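Search tips Go

Workshop tips: what door trials in simulation can teach you

Dexter Quiambao at Morkell tests two-armed robots on doors in a simulated house. Parts of his method work well in a home shop.

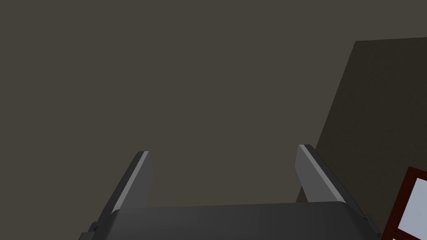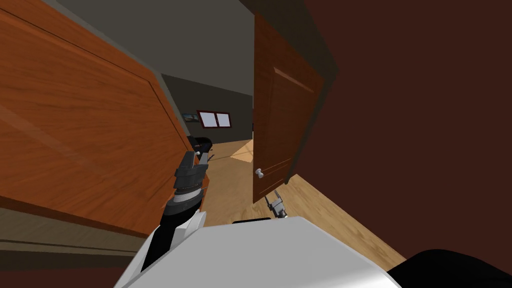
His group logged 773 tries at getting through a door and sorted every miss by cause. In 448 tries the only thing changed was where the robot stood at the start. Standing position mattered more than grip force in their results.

Tips to borrow:

Change one thing at a time. If a door sticks, adjust one hinge screw, then swing it 5 times before you touch another.

Mark your feet. Put tape on the floor where you stand, and test from the same spot.

Write down misses as well as good swings. A pencil list on scrap is fine.

Try the knob from 6 inches farther back. A knob that only turns when you are close may need its set screw tightened.

Roscoe Achterberg used the same steps on a sagging pantry door and had it latching by Sunday.

Contact | Copyright Fatance Workshop Pages | Back to top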